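Notes from the tidy-up task, week three
Friday, October 24, 2025

I said last time I would write up how the collection is going once we had enough episodes to say anything useful. We have 454 as of this morning. The target for the first round is 490, so this is close enough.

For anyone new here, I work on home tasks for a two-armed robot, and most of my job is gathering the demonstrations it learns from. A person drives the arms, the robot records what its cameras see and where its joints are, and later we train on the recordings. The task right now is clearing litter off a living room table. One arm holds a trash bin, the other picks things up and drops them in. The file name for it is Vadport, after nothing in particular. Grigoris Tzanetos named all the tasks on one afternoon in January and we have been stuck with them.

The first version of the task had the bin on the floor. That was a mistake, and it cost us most of a week. The arm had to go over the table edge and down, and the driver could not see the opening of the bin for the last part of the move. Drops were missed, people compensated by going slowly, and the slow episodes looked nothing like the quick ones. When we trained on that mix the robot would stop above the edge of the table and wait. I can't say for sure that the slow drops caused it, but the waiting went away when we left them out.

Now the left gripper holds the bin by the rim and keeps it up near the table. The opening is tilted toward the head camera so the driver can see into it. It also means the drop is short. The average episode went down to a length I am happy with, and new drivers get the hang of it in a morning.

Holding the bin does bring its own problems. The bag liner folds over the rim, and the gripper closes on the liner and the rim together. If the liner isn't pulled tight first, it bunches up under the fingers and the bin slowly turns. We lost 14 episodes to that before Grigoris started checking the liner at every reset. It is now the first line on the reset sheet.

The rest of the reset sheet, as it stands today:

Liner folded over and pulled snug.
Bin emptied down to a few pieces, or left partly full. Alternate.
Litter placed by someone other than the driver.
At least one soft item and one item that stands up.
No more than three of the same thing in a row.
Start recording before the arms move.

The point about having another person place the litter came from looking back at the first hundred or so episodes. Drivers who set up their own table put things where they were easy to reach, usually in a neat line with plenty of room between them. They weren't cheating, they just knew what was coming. Once we split the jobs up, the layouts got messier and the pick success in training runs dropped, then came back higher than before.

Soft items are still the hardest. A tissue can be picked up from nearly any spot, but it changes shape every time, and after ten or so uses it goes flat and has to be fluffed or replaced. Napkins are worse when they are folded, as they lie close to the table and the fingers have to come in low. The tabletop in this room is shiny, and the reflections shift with the daylight. I was going to cover it with a cloth. Grigoris talked me out of it -- people have shiny tables, and he would like the thing to work in their houses. So the table stays as it is and we record at different times of day.

Bottles are easy to grab and annoying to drop. They go in fine if the gripper lets go over the middle of the opening. If it lets go early, the bottle hits the rim and the bin gets a knock, and the left arm has to hold steady through it. I keep those episodes as long as the bottle ends up inside. I throw out the ones where the driver had to chase it.

On labeling, we tried Suremeck for marking where each pick starts and ends. It does the job, but I spent more time fixing the boundaries than I would have spent putting them in by hand. I went back to a plain foot pedal. The driver taps it when the fingers close and again when they open. People forget the second tap in maybe one pick out of twenty, and a small script flags those for me to look at.

The plan after 490 is to move to a different room and repeat the whole set, with a lighter table and a smaller bin. The long-term number is 3,000 episodes across all rooms, and I don't expect to hit that before the new year. If you drove for us on the Kjærgaard task last spring and want more hours, send me a note. Mornings are open, afternoons are mostly taken.

Next post will be about the two-item grabs, where the driver picks up a second piece without dropping the first. I have been deleting those and I am starting to think I should keep them.

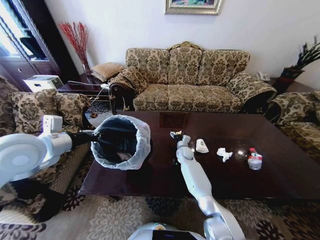
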